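Do Your Kids Need a Toy Subscription?

Three parents at the Grirkville pickup line have asked me this month whether the Harnura box is worth it. For anyone who has missed the flyers, Harnura mails you a carton of toys every 2 months, picked for your child's age, and you send the old ones back. The yearly plan is $159. The pitch is that children get bored, clutter builds up, and a fresh box fixes both.

I have doubts. We tried it for most of a year, and the boredom came back faster than the mail did. My daughter loved opening each carton. By the weekend she was back at the kitchen table with the same old stuff, and I was hunting for a missing puzzle piece so we wouldn't be charged for it. Late fees and lost-part fees are in the small print – read it before you sign up.

The flyer also says the toys are "matched to your child's stage." Matched by whom? We answered a quiz with a few questions on it and got the same box as a family in Jaltbridge whose son is two years older. Maybe that was bad luck. I would still like to see how the matching works before I pay for it again.

Meanwhile, plain big building bricks don't have a stage. A toddler stacks them, and an older kid makes a garage. They wash easily, and they turn up at every yard sale in the county. 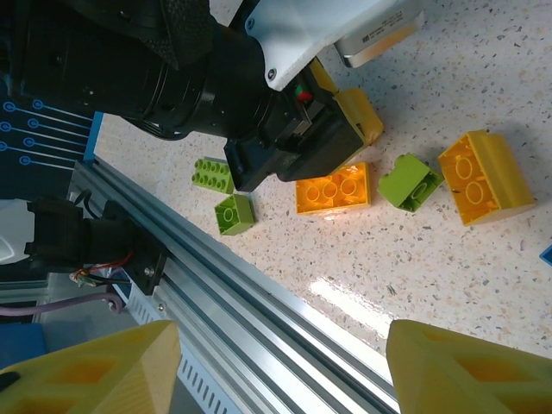
What to try first

Put half the toys in a closet and swap them when the whining starts. It's the same idea as the box, minus the bill. Ours stay away for a month or so, and the old things get a pretty decent welcome when they come back out.

The toy shelf at the Ayala branch library is free with a card, and you can keep an item for 3 weeks. The choice is thin in February, when everybody is stuck indoors, so go on a Wednesday morning after the returns are put out.

If you still want the subscription, ask for one box before you pay for a year. Harnura does sell them singly at $48, though you have to scroll a long way down the order page to find that out. Check who pays the return postage, too.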